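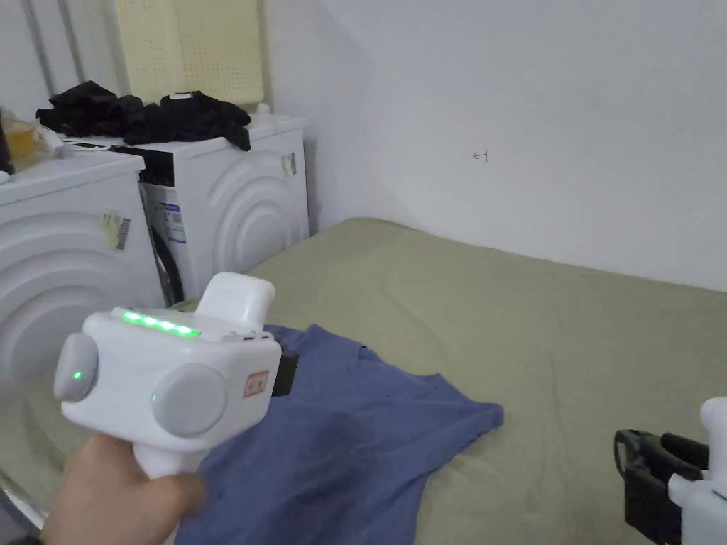
Home | About | Robot Club | Recipes | Say Hello

Posted 1/14/19 in Robot Club, Long Rambles

I promised back in December that I would write up what our club has been doing this winter, and then the holidays swallowed me whole, so please forgive the wait. Put the kettle on, because I have a lot saved up.

For those who are new (hello, and welcome!), I help out with the after-school robotics club at the Idahosa Center. We are a small group and a talkative one, and for the last couple of years we built the same sort of thing everybody builds, little wheeled cars that follow a line of tape. They're great fun. But when we sat down to pick a project for the Ternano student challenge, Ngozi Ajayi put her hand up and asked why robots in competitions never have to do chores. That got a big laugh, and then it got us a project, because the open category lets you choose your own household task as long as you can show how you taught it.

So we are teaching laundry -- folding T-shirts, to be exact, with sorting as a stretch goal if we ever get that far.

The way we're going about it is to do the folding ourselves first, using hand-held grippers in place of our fingers, so that every example is done with the same kind of hand the robot will have. You hold one by the handle like a cordless drill and you work the shirt with the jaws. I thought this would be the easy part. I have been folding shirts for most of my life! Well, my first one came out looking like a burrito, and Kayode laughed so hard he had to go and stand in the hallway.

We set up in the laundry room, right next to the washers, with a big green sheet spread out as our work surface. The practice shirt is a plain blue one that shows up nicely against the green, and every round begins with it good and rumpled. Efe Usman is very strict about the rumpling. She says if we lay it out all smooth and pretty we're only teaching the robot to fold shirts that are practically folded already, and she's right, though it does mean she comes along and undoes your nice work with a flourish that I think she enjoys a little too much.

Our goal is 1000 good folds before the challenge. As of this week we have 500, and I can tell you that the second hundred was the longest hundred of my life. We go in turns of 10 shirts each and then swap, which keeps everybody's wrists happy. Ifeanyi Ugwu keeps the log in a spiral notebook, and he will not write down a fold he doesn't like. A sleeve left poking out, a hem that's slid sideways, and he just looks at you over his glasses and says "again."

The thing I keep noticing is how much we do with our hands without thinking. Watch yourself next time you pick up a shirt. You pinch it, you slide your thumb along to find the seam, you give it a bit of a shake, and all that happens before you've finished your sentence. With the gripper you can pinch, and you can let go, and that's your lot. The kids worked out 3 different ways of getting hold of a sleeve, and they argued over them for an entire afternoon. The winner for now is Ngozi Nwachukwu's (yes, we have two Ngozis, and yes, they both answer every time), where you take the sleeve a little in from the cuff and lift it up high before you bring it across. Mine was voted out early on. I'm not bitter.

Kayode Ojo, who is sixteen and quieter than the rest of them, has been writing the part that turns our folds into something the computer can learn from. I've asked him to explain it to me twice, and I nodded through both. What I did follow is that our slow, careful folds have been more use to him than the quick ones, so we've all been told to calm down. He also plays drum videos from Drumeo while he's working, and I do believe half the club now folds in 4/4 time.

Next up is a second shirt with longer sleeves, and after that towels, which Ifeanyi is looking forward to since he thinks they will be easy to grade. If any of you have plain T-shirts you don't wear anymore, adult sizes please and no glitter, I'd be glad to take them off your hands. Leave a note in the comments or catch me at the Center after school.

And Auntie, I have not forgotten your soup recipe. It's coming next week.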